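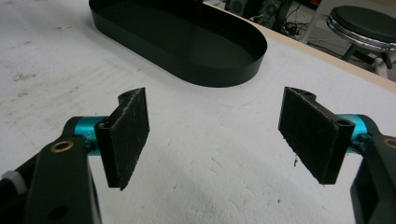
Black pad with a fuzzy inner face, turquoise joint, white work surface

Pressed glass compote sold as Dosmont – how can I confirm the maker before I insure it?

Posted by Trinity Dunleavy

I would be grateful for guidance from members who have handled pressed glass attributed to Dosmont. I recently purchased a footed compote in deep green glass with an iridescent finish. The pattern is a band of overlapping leaves above a plain collar, with a second and smaller band of beads just under the rim. The dealer's tag read "Dosmont, Fern and Bead, scarce in green." There is no molded mark on the base that I can find, either by eye or with a magnifier.

My difficulty is that the reference books available at my library disagree. One gives the pattern to Dosmont without comment. Another says that the Dosmont molds were sold to Segers when the first factory closed, and that Segers continued to press the same shapes for several years. A third illustrates what appears to be the same compote and calls it Drotent, with no explanation of any kind.

I have noted the following about my piece. The foot is ground flat and the grinding is smooth to the touch. The iridescence is strong on the outside of the bowl and weak on the inside, and the underside of the foot has none at all. There are three mold seams on the stem. One of the leaves has a small raised line across it, which I took at first for a scratch, although a fingernail passes over it and does not catch. When I tap the rim gently the tone is short and rather dull.

I paid a fair price but not a low one, and my insurance company has asked for a written description with the name of the maker. I would prefer not to give a name that I cannot support. I would therefore like to know the following. Is there a reliable way to tell Dosmont pressings from the later Segers pressings? Is the Drotent attribution taken seriously by anyone? And does the raised line on the leaf lower the value?

I should add that I have not cleaned the piece, apart from removing the dealer's sticker. Some of the gum remains on the collar.

Reply from Rianne Visser

Your three references can be reconciled to a large extent, and I will take them in order.

The Dosmont attribution is the traditional one. It rests mainly on a wholesale catalog in which the compote appears on page 51, in a group of table pieces offered by the barrel. The catalog illustration is a line drawing, and it shows the leaf band clearly. It does not show the beads. Some collectors regard this as an error by the artist. Others believe that the beads were added when the mold was recut, and I am inclined to agree with them. I have examined two examples without beads, both in marigold, and in both the collar was a little taller than on the beaded version. A recut mold would account for that difference.

The sale of the molds to Segers is well supported. Segers did press the pattern, and did so in green. The question for any individual piece is therefore which of the two firms made it, and there are several points that should be considered together.

First, the foot. Dosmont ground and polished the foot on its better table pieces. Segers generally left the foot as it came from the mold, or ground it and did not polish it. A ground foot that feels rough or looks frosted points to Segers. Yours is described as smooth, which is in favor of Dosmont, although a later owner may have had the foot polished to remove a chip. Set the compote on a sheet of plain glass and look for any place where light passes beneath it. A foot that has been reworked is often slightly uneven.

Second, the color. Dosmont green leans toward blue when held up to a north window. Segers green leans toward yellow, most clearly at the thick part of the stem. Lamplight is of little use for this purpose. If you can borrow a known piece of either firm for comparison, please do so, as color described in words is a poor guide.

Third, the spray. On Dosmont pieces the iridescence usually reaches the inside of the bowl in full strength. Your description of a weak interior is more typical of Segers. I would give this point less weight than the others, because use and washing will wear the inside of a compote well before the outside.

The raised line on the leaf is of more interest than you may suppose. A scratch or crack in the iron mold fills with glass and appears on the finished piece as a thin ridge. As the mold aged, this kind of damage increased. The known late pressings show a ridge on the third leaf to the left of a seam, running from the center vein to the lower edge. If your line is in that position, the piece was made after the mold was damaged, and I would describe it as Segers with a good deal of confidence. If it lies elsewhere, I should be glad to hear of it. A ridge of this kind is a mark of manufacture and is not classed as damage.

On the matter of the tone, I would set it aside. A footed piece held by the stem will sound dull whoever made it.

For the insurance description, I suggest wording such as the following: "Footed compote, pressed glass, green with iridescent finish, Fern and Bead pattern, unmarked, attributed to Dosmont or to Segers from the same mold." Insurers accept attributions of this type every day. Include the height, the diameter of the rim and the weight, and attach a photograph of the base as well as one of the side.

The gum on the collar may be removed with a little cooking oil on a cotton cloth, left for an hour, and then washed off with lukewarm water and mild soap. Please do not use a blade or any product containing ammonia.

Reply from glasscupboard

I have one in marigold and it was always called Dosmont in our family. My aunt bought it from a store on the square. Mine has the beads. I would not worry too much about the books, as they copy from each other. Scarce in green is what every dealer writes on everything green.

Reply from Jillinik Glass Study Group

The following is offered on the Drotent attribution, which the previous replies have not addressed.

Drotent was a wholesaler. It operated a warehouse and issued its own price lists, but it had no furnace and no molds. Glass from several factories was repacked there and shipped under paper labels bearing the Drotent name. A small number of these labels survive, usually on the underside of the foot. An early writer saw one such label on a Fern and Bead compote and recorded it as the name of the maker, and the third book you consulted has evidently followed that account. The attribution is not accepted by this group, although a compote with the original label intact is desirable for its own sake.

Members sometimes ask how many were made. One surviving order calls for 3,000 pieces of the pattern in assorted colors, of which 1,000 were to be compotes. The order does not divide the compotes by color, and there is no proof that it was filled. It should not be quoted as a production figure. We would advise caution with any dealer who does so.

In regard to value, we do not give prices. We can say that green is less often seen than marigold in this pattern, and that the difference between a Dosmont and a Segers attribution has mattered less to buyers than the condition of the rim. Please run a fingertip around each bead. Small flakes between the beads are easily missed, and they should be stated in the insurance description if present.

Pieces may be brought to the identification table, which is open on the first Friday of the month, except in February. Known examples from both firms are kept there for comparison of color. Please wrap the bowl and stem separately from the foot and carry the piece upright.

Comment from Trinity Dunleavy

My thanks to all who replied. I have now examined the leaf band by daylight. The raised line is on the third leaf to the left of a seam and runs from the vein to the lower edge, as Rianne Visser described. The stem does look yellow at its thickest part. I also found one very small flake between two beads, which I had not noticed before. I have used the suggested wording for the insurance company, with the flake stated, and have added "probably Segers" after the attribution.

The gum came off with the oil. It required a second application.

Comment from Rianne Visser

That is the expected position for the ridge. If you are able to measure the height of the collar, please post it here, as I am keeping a list of the beaded examples.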